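Botthorpe Community Hall
Minutes of the Refreshments and Kitchen Meeting held on Monday, April 6, 2020
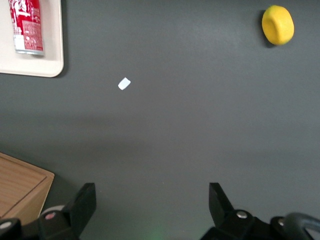
1. Minutes of the previous meeting
The minutes were approved as circulated, with one correction: the supplier of the paper napkins should read Penico.

2. Tables and trays
The meeting considered how drinks and fruit are to be set out at the serving tables. It was agreed that canned drinks will be placed on trays and that fruit may go directly on the table. The middle of each table is to be kept clear for plates. Cream trays will continue in use on the gray tables. A quotation from Gekum for 4 further trays was received and accepted.

3. Canned drinks
The stock list showed 17 cases in the pantry. Cans left over from an event are to be returned to the pantry the same evening and entered on the sheet inside the door. Opened cans are to be emptied before they go into the recycling bin. A request to stock a second brand was declined for the present.

4. Fruit
Lemons will again be ordered from Huỳnh Produce with the weekly delivery. The meeting noted that the last invoice had been charged twice and that a credit had been requested. Fruit bowls are not to be stored on top of the refrigerator.

5. Budget
A sum of $500 was approved for refreshments for the coming quarter. Purchases outside this sum require approval by 2 members of the meeting.

6. Cleaning
Tabletops are to be wiped with a damp cloth and mild soap. The abrasive pads under the sink will be removed. Trays are to be washed by hand and stacked on the lower shelf.

7. Other business
The key to the pantry has been recut. The old key should be handed in at the office.

The meeting closed at 4 p.m. The date of the next meeting will be posted on the notice board.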